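Category: Jobs > Cloud & Hosting

Linux server admin, part time, Narnham

We host small business sites on virtual servers. 90 of them, mostly Linux. Need someone for patching, backups, SSH keys, the odd 3am restart.

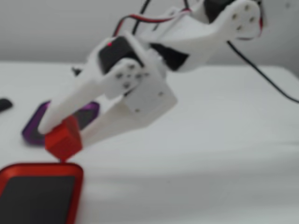 Start in September. Remote ok, one day a month in Limulville.

What you'd do
- move old instances onto Obi, our control panel
- check snapshots restore properly, evry week

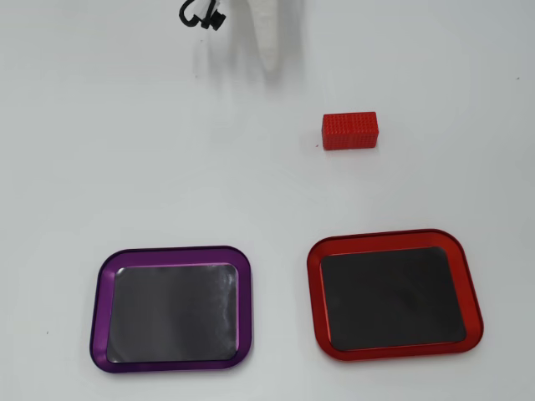
- answer tickets, 6 a day or so 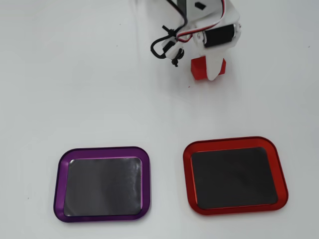 To apply
Short email to Ngozi Uzor. No cover letter. Tell us about an outage you fixed.

Comments (2)

Sarla Kandpal: Is on call paid seperately?

Ngozi Uzor: Yes, 55 a night.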